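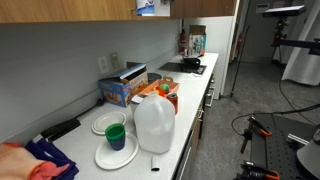

Lemlem Weldu wrote in to ask whether the Cernus gripper is worth the money if you already own the Nokow, and could I please stop testing on foam blocks. Fair enough! So I ran both of them on kitchen stuff, 40 picks each, same arm and same controller.

The Nokow is the cheap one and it feels cheap (the cable clip is awful), but I still like it. It closes fast and it's great on cups. Jugs are another matter - it wants to grab the body and you have to nudge it toward the handle every single time.
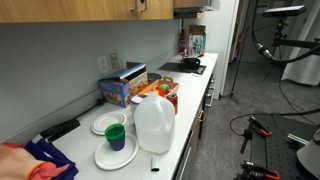
Cup in front, gallon jug to the right of it.

The Cernus costs $1,996, and setup took me around 12 minutes. Force control is lovely, really smooth, and it dropped two things where the Nokow dropped 10. My gripe is the software, which forgets your finger offsets whenever you restart. Drove me nuts! 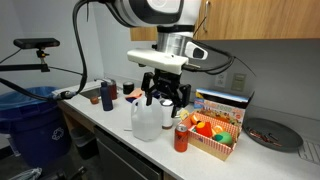

Can you run the Cernus off a Moges controller?
Only with the adapter board, which is sold separately, and you'll want the December firmware on it first.

I'm keeping the Cernus on for now. Four stars, and it gets the fifth when they fix those offsets.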